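Kimemville Hat Works open day: a sceptic's report

1 November 2019

I have been to enough factory open days to know the drill. You get a lanyard, a weak coffee and a guide who says "passion" a lot, and at the end you are let out through a shop. So when my sister-in-law offered me her spare ticket for the Kimemville hat works, which opens its doors twice a year, I went mainly for the train ride up the valley.

The train was late. The shuttle from the station was a minibus with 15 seats and a lot more than 15 people waiting for it, so I walked. It's uphill, and there is no footpath for the last stretch past the quarry gates. If you have kids or a bad knee, wait for the second bus.

The works is older than it looks from the road. The front office is a beige box from the eighties, but behind it are two long brick sheds with sawtooth roofs, and those are worth seeing even if you don't care a bit about hats. The light in there is lovely. It was put in for matching colours, back when they dyed their own felt on site. They stopped doing that years ago. The brochure still has a full page on the dye house and you have to read down to the small print to find out it's now a storeroom.

Our guide was Nadhirah Hutapea, who has worked in the trimming room and on the floor, and she was the best thing about the day. She didn't oversell anything. When a man at the front asked whether it was all done by hand, as the banner outside claims, she said some of it was, and then told us which parts. Brims are pressed by machine. Crowns are sewn on machines too, with a person steering the cloth. Sweatbands go in by hand on the dear range only. I'd have liked that on the banner.

The blocking room came first. It has a wall of old wooden blocks on shelves, with sizes burned into the ends, and it smells of steam and wet wool. We were given a demonstration that went for ages, and then the tour bunched up because the group ahead had stopped to buy raffle tickets. The prize was a voucher for the shop.

After that we had a talk from Herman Purba on the business side. He showed a chart of where the hats go, and made a good deal of a new line called Lumenta, meant for younger buyers and made, he told us, with a third less waste. I asked a third less than what. He said than before. I asked before when, and he said he would have to check. I left my email address on the sheet and have heard nothing — I'm not holding my breath.

He was on firmer ground with prices. A felt hat from here goes through 31 separate steps, and he had a printed list of them to hand around, which I kept. Reading it on the way home I noticed that "inspection" turns up more than once and "boxing" is counted as a step. Still, it's a real list, and it explained the cost better than any speech about heritage would have.

Lunch was in the old canteen, now run by an outfit called Kasa. Pumpkin soup, a roll, and a slice of something with coconut. It was fine and fairly priced. There were not enough chairs.

The afternoon was billed as "open handling", and I'd expected a couple of sad samples chained to a table. It was better than that. You could pick things up, turn them over and look at how they were put together, and staff would answer questions without steering you to the till. I spent most of my time on the quilted styles, as I've always suspected quilting of hiding cheap cloth.

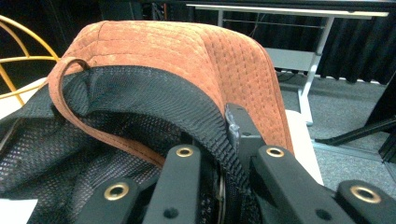 Quilted hat in rust orange, with a strap of the same suede-like material.

I came away only half convinced. The stitching on the ones I looked at closely was even and the seams were neat, so I'll give them that. Whether they would stand up to a few winters is another matter, and the guarantee runs for two years and doesn't cover "normal weathering". For a hat, I'd have thought weathering was the whole job.

The shop, when we got to it, was crowded and warm. Seconds were marked down, though by less than I'd hoped, and the faults were hard to find. I bought a plain grey cap. A woman near me had driven over from Vorkitz just for the seconds bin and reckoned it was much better in August, when they clear the winter stock ahead of the new range.

Would I go again? For the sheds and for Ms Hutapea, probably. Tickets are sold at the gate as well as online, but the online ones come with a booking fee and no shorter queue that I could see. Parking is in the paddock opposite and turns to mud. The next open day hasn't been announced, and the sign at reception still had the last one's date on it when I handed back my lanyard.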